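Equipment Review: Lotar Hand-Held Gripper Pair
Trillside Automation Workshop, Equipment Reviews
Apr 27, 2023

The Lotar is a pair of hand-held grippers intended for recording manual tasks that will later be used to train robot arms. Trillside purchased one pair from the distributor Venside in March and assigned it to door and latch work, a category in which our previous equipment had performed poorly. The present review covers that period of use and gives particular attention to a fault in the finger return, which led us to suspend the pair from unsupervised work.

In general handling the product is satisfactory. The grips suit both large and small hands, and operators required one short session before they could open a locker door without hesitation. Tracking was dependable in daylight and under ceiling lights. Of 100 recordings made in the first stage, 70 were accepted without correction — a better result than we had expected from new operators.

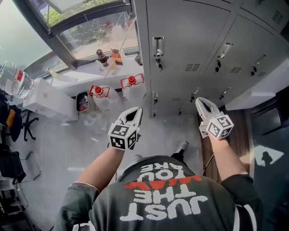

Locker work with the grippers, one in each hand. A marker cube sits below the fingers of each unit.

The fault appeared during the second stage. On 5 occasions the fingers of the right unit failed to reopen after the operator released the trigger. In 3 of these the fingers were closed on a door handle at the time, and the operator's wrist was turned by the weight of the moving door. One operator reported a mild strain and was rested for the remainder of the day. No other injury was recorded.

Inspection in our shop showed that the return spring had shifted on its post and was rubbing against the inside of the housing. The instruction sheet makes no mention of the spring, and the housing must be opened with a tool that is not supplied. Venside replaced the right unit under warranty but offered no explanation of the cause. A substitute spring from Beneš was fitted to the original unit for comparison and has not shifted to date, although its action is noticeably stiffer.

A second concern is the absence of any quick release. An operator whose fingers are locked on a fixed object must either let go of the whole unit or pull against it. We consider this a design weakness regardless of the condition of the spring.

Trillside will keep the pair in service under the following conditions. Trigger return is to be checked on both units before each session. Wrist straps are not to be worn during door work. Any unit that sticks once is to be tagged and withdrawn.

Rating: acceptable for supervised use. Purchase of further pairs is deferred until the manufacturer revises the spring mounting.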